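Ticket 334: lunch sausages, open office, Ikport
August 9, 2018
Posted by the Vorkach facilities desk

Reported: the sausages for the office lunch are "too orange." Checked the order with Flulari. Orange is how they come, and the customer has had them since December without a word.

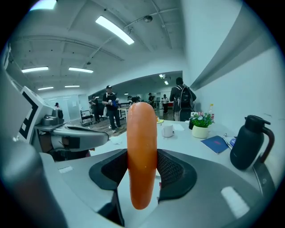 Second complaint, same ticket: skins splitting in the pan. Asked what heat. Answer was "all of it." Advised medium, lid off, and 6 minutes of leaving them alone.

Status: splitting fixed. Color closed as working as intended. Mustard request moved to ticket 313.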